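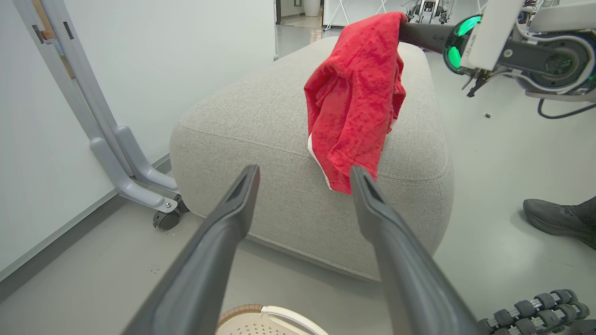 Woven fabric is made from two sets of yarn. The warp runs the length of the loom and is held under tension. The weft crosses it, over and under, from one edge to the other. Upholstery cloth, like the light gray fabric on the ottoman, is usually judged first by how well it stands up to rubbing. The stitched seam along the top edge is a separate matter and comes up in week 2.

Print this page | E-mail this page
Reading time: 2 minutes

Textiles for Interiors, Handout 1: Weave Structures
Instructor: Liesbeth Coppens

Plain weave. Each weft yarn goes over one warp yarn and under the next. It has the most crossing points of any weave, so the yarns stay put and the cloth is firm. It also creases easily.

Twill. The weft passes over two or more warps, and each row steps over by one. This makes the diagonal line you see on denim. Twill drapes better than plain weave of the same weight and hides dirt well.

Satin. Long floats on the surface, few crossing points. Smooth and shiny — and quick to snag. Avoid it for seats in daily use.

Grain. Cut cover panels with the warp running front to back on the seat and top to bottom on the sides. Cloth pulled on the bias will stretch and then bag.

For next time: bring a swatch of each weave, 14 cm square. Pull one warp and one weft yarn from each and note which is thicker. Nawal Tazi has pick glasses to lend. Read pages 20 to 53 in the course reader; the section on pile fabrics can wait.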